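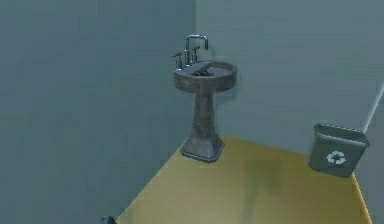

Rule 7 should go, the reply from Toledo said, as a start pose with the gripper barely in view is still a valid start pose, and a checker that rejects it is checking the camera and leaving the robot out of it. The same message asked why the written procedure has a clearance rule for furniture and none for walls.

I spent most of the morning on that. Rule 7 in the Fokutier procedure reads: "The end effector shall be visible at the first logged step." Visible is not defined. In the sink and bin room only the rounded top of the gripper, or whatever part of the arm that is, shows at the bottom of the view. One reviewer could pass it and another could fail it, and both would be following the text. Proposed wording: "The joint state shall be logged at the first step. Visibility in the camera view is recorded as full, partial or none, and is not grounds for rejection." Sent to Toledo before lunch.

The wall question is harder. Furniture clearance is measured from the collision shape, and the walls in this build are flat planes with no thickness. The checker skips them. I read back through the July change list and found no decision on it, only an old note saying "walls later."

Ran the batch of 2,000 episodes again with walls included at the furniture distance. 19 came back flagged. I opened a few and they were all late in the run, with the arm turned toward a plain stretch of wall. Whether they count as violations depends on a rule we do not have yet, so I left the status as "open" – the procedure says a status may not be changed to fit a draft.
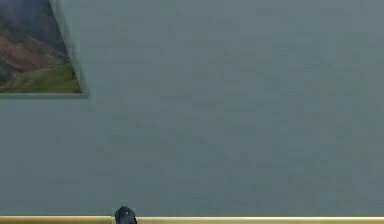 Kept by the simulation desk, Trodau
Entry of 7/2/23

Second half of the day. Naming of surfaces. The pale gold strip along the bottom of the wall view was entered as "counter" on one sheet and "trim" on another. From the view alone it could be either. The clearance rule treats a counter as furniture and trim as part of the wall, so the label decides whether the rule applies. Added a line: surface class is taken from the scene file, never from the camera view. If the scene file has no class, write "unclassified" and apply the stricter distance.

Same line should cover the framed painting. It hangs on the wall and is currently exempt as decoration. I would drop the exemption. Anything with a collision shape gets the distance. Anything without one gets listed by name in the episode header.

The stricter distance is set at 70 mm for now. It was copied from the Sedus draft and I can't find the reasoning behind it. Marked as provisional.

Still to do: rewrite section 4 with the wall rule in it, rerun the flagged episodes under the new surface line, ask Toledo whether "partial" needs a lower limit.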